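2018-06-20 – Bukport bench, teleop

Carried on with the Dosus pick set by remote control. Objects as before: glue stick, scissors, red cube, small white box, Rubik's cube. Target is 120 demonstrations before August, 60 recorded so far.

Lag on the wrist axis was worse than last week. Dropped the Clemum logger to a lower rate and it went back to normal – need to check whether the timestamps still line up with the joint data. Threw out 4 runs where I let go of the hand controller mid-approach and the arm stopped short.

Glue stick over the scissors is the hard start. Coming in along the line of the blade, the lower finger gets under the handles and drags them. Better to come in higher, turn the wrist first, then close slowly. Six runs done that way, all kept. The red cube on its own is easy and I shall stop recording it.

To do: re-zero the gripper opening, ask Bitar for a spare controller cable, label the kept runs by start layout.

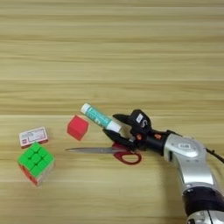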